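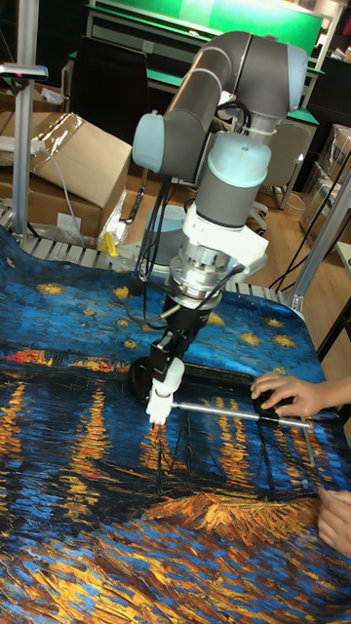
Bivudwood Indoor Games — who else was there?

toprak_runner
6 Mar 2025
Just got home and I'm still buzzing, so forgive the length. My daughter ran the under-15 800m for Misau Harriers and came fourth in her heat, a personal best by a mile (well, by nearly 4 seconds). Then the relays! I have been going to club meets for years and I've never heard a crowd make that much noise for a B final. Did anyone see the last leg of the mixed 4 x 200? Iestyn Price came off the final bend in third and just kept going. I've lost my voice.

SevimA
We were up in the back rows on the far side and my lad was standing on his seat for that. Brilliant. I thought Culis had it sewn up at the last changeover but their handover was messy and Price was on them straight away. Lovely run.

lane_six
Great race, yes, but I'm going to be the grump. Why were the relays squeezed in before the high jump had finished? Oliwia Krawczyk was standing at the end of her run-up for ages waiting for the noise to die down, and then she had to go with people still crossing the track. She'd cleared everything first time up to then.

toprak_runner
Fair point, and I did feel for her. She still won it though! And she got the whole place clapping for her last attempt, which was one of my favourite bits of the day.

lane_six
She won it but she was after the meet record and I think she'd have had it with a bit of quiet. The February meet had the same problem with the long jump.

Culis_Dad
Have to disagree with lane_six. My two do track and the complaint there is always the hanging about. Last year we sat for over an hour with nothing on the track at all. Running things side by side is how indoor athletics works, and the kids love it because there's always something to look at.

SevimA
Bit of both for me. Keep them side by side but hold the relays till the jumpers are done. It's 2,000 people all shouting at once, no wonder she couldn't hear herself think.

nurhan_k
Nurhan Kılıçarslan here, I was helping on the infield. The high jump ran over as the bar stands had to be swapped early on, so the relays were meant to start after it. I'll pass on what people have said on here. Glad so many of you had a good day, we loved it!

toprak_runner
Thank you Nurhan, and thanks to everyone who was out there with you, it was a cracking day from where we sat. Does anyone know when the full results go up? I want to print my daughter's heat.

nurhan_k
Nevzat Canpolat is doing them tonight. Sprints first, then middle distance, field last.

lane_six
Field last. Of course it is :)

Culis_Dad
Ha! Anyone going on to the outdoor opener? We've got room for two in the car from Culis if somebody needs a lift.

SevimA
Yes please — will message you.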